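Paid participants wanted – operating and scoring a humanoid robot, hand and controller comparison

Clekorent is looking for people to take part in a comparison of robot hands and controllers at our Narard site, starting in September. You don't need any background in robotics. We are equally happy to hear from people who have some, as long as they haven't worked on either of the two controllers we are testing.

What the work is

We have two sets of hands, known here as Dhillon and Flundley, and two controllers that can drive either set. Each pairing has to do the same household jobs in the same bedroom: hold a basket by the handle, reach into a cubby shelf, take out an item and put it in the basket. The robot is a full-size humanoid and does all of this standing up, on a tether.

So far our own staff have logged 1,361 attempts. We threw out the early ones when the scoring sheet changed, which leaves 1,103 we can use. The trouble is that everyone who ran them already knew the robot well, and we want results from people who don't.

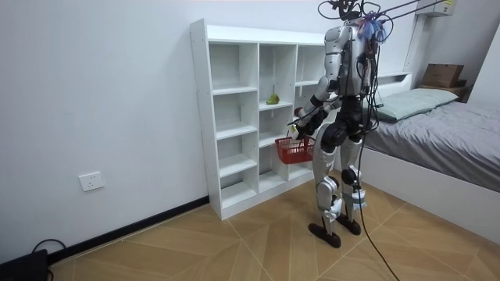 Basket handles have given us more to argue about than the items themselves. A grip that is fine for standing still may not be fine once the other arm starts reaching, and the two controllers deal with that differently. Participants will be asked to mark each attempt for grip, reach and release, and to write a line or two when something looks odd. Plain words are best. "Fingers closed too early" is more use to us than a score of three.

What you would do

Sessions run from 9.30 am to 1 pm. You would spend the first part learning the controls with one of our engineers, then take turns between operating and scoring. When you operate, you start each attempt, choose the compartment and correct the arm if it drifts. When you score, you sit at the side desk and fill in the sheet. You won't be told which controller is running until the end of your last session.

We ask everyone to do four sessions. Please don't apply if you can only manage one or two, as we need each person to try all four pairings.

Who can apply

You need to be 18 or over, comfortable reading and writing in English, and able to use both hands on a game-style control pad. Glasses are fine. Left-handed people are very welcome – we have hardly any in the results to date. The site has step-free access and an accessible toilet.

Closed shoes are required on the test floor, and long hair must be tied back. An engineer holds the emergency stop for the whole session, and participants stay behind the marked line whenever the motors are on.

Pay

$39 an hour, including the training time, paid within a fortnight of each session. We also cover bus fares or parking. We have places for a small first group and will keep a waiting list.
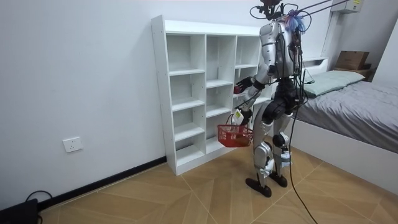
Will I be filmed while I'm operating?
The cameras cover the robot and the shelf, and the operator's desk is out of their view. We do record your control pad inputs, which are stored under a number and kept apart from your name. You can ask for them to be deleted at any point before the results are written up.

How to apply

Write to Sharada Achari, trials coordinator, with your name, the mornings you are usually free, and a few lines on any experience with games, machinery or remote controls. None is also a fine answer. Please put "hand comparison" in the subject line. Applicants will get a reply either way, and those chosen will be sent the consent form and directions to the Narard site before their first session.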